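Wipe the fingers first

Opinion, December 1, 2023

Short one, I've got a cell to reset before lunch.

Everybody who visits us at Tilahun asks about the software. What model, how many demos, how clever is it. Fine. Ask me about the cloth. Two arms on a food-clearing job live or die on the cloth, and on where the cables go, and on whether somebody checked the mat was square to the table. Boring stuff. Never in the budget.

Homa Taheri ran our cell for most of last year and she kept a paper log. 217 faults by the time she moved on. I went through it in one evening with a pot of tea. Hardly any were "thinking" faults. Cable snagged on the wrist. Grit in a finger joint. Finger pads gone slick with shell juice, so the grip setting from the morning was useless by two. Lamp nudged, so the camera saw a differnt table.

And what do managers do with a list like that? Buy a second cell. Plamside did it, and now they've got two dirty ones.

Shellfish is the worst of it. Sharp bits, everything sticks. Fruit boxes aren't much kinder, those thin clear lids flex when you squeeze and the arm has no idea.
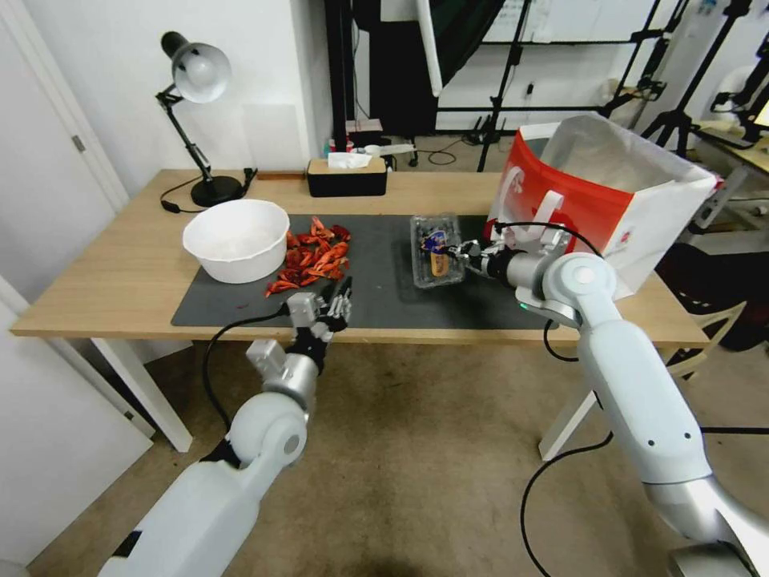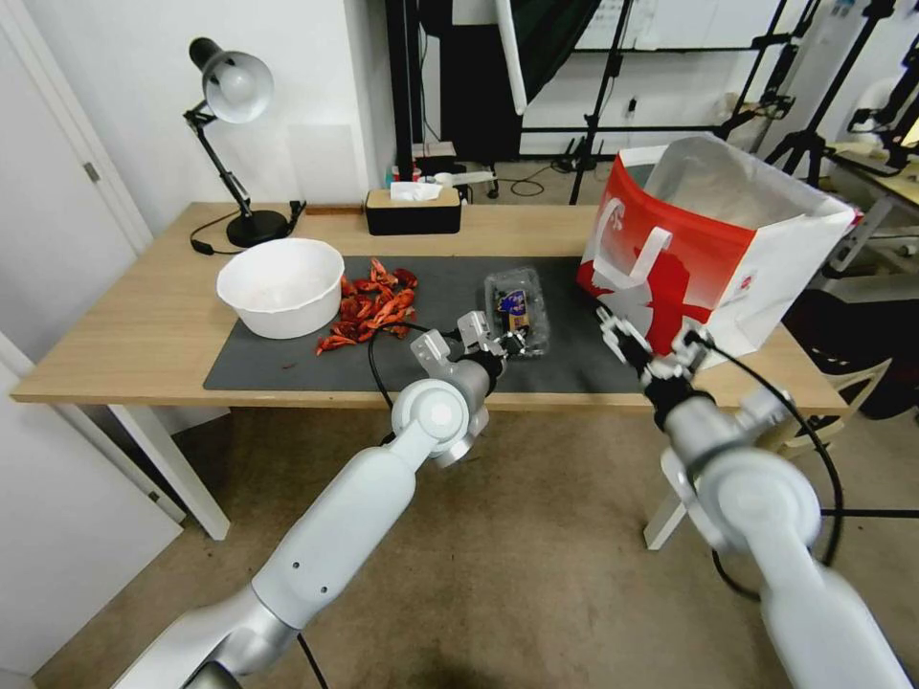
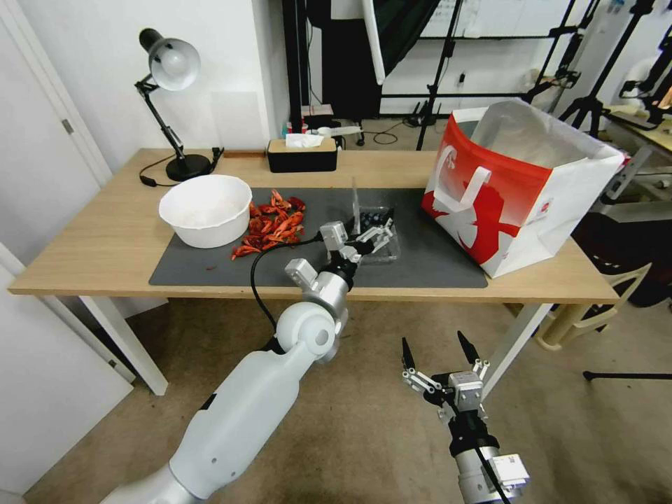 The table at Tilahun: bowl, shells, clear box, paper bag.

My rule, for what its worth. Every 100 cycles, stop. Arms parked, power off, wipe the fingers, run a hand along each cable from wrist to shoulder and leave enough slack for the full reach. Then lamp, then mat, against tape marks. Takes less time than the argument about whether to do it.

People say it spoils the throughput figures. It does, a bit. So does a split cable, and you wait until January for the new one.

Put the cleaning in the job description. Pay for it. Homa was doing hers after hours, which I'm still cross about.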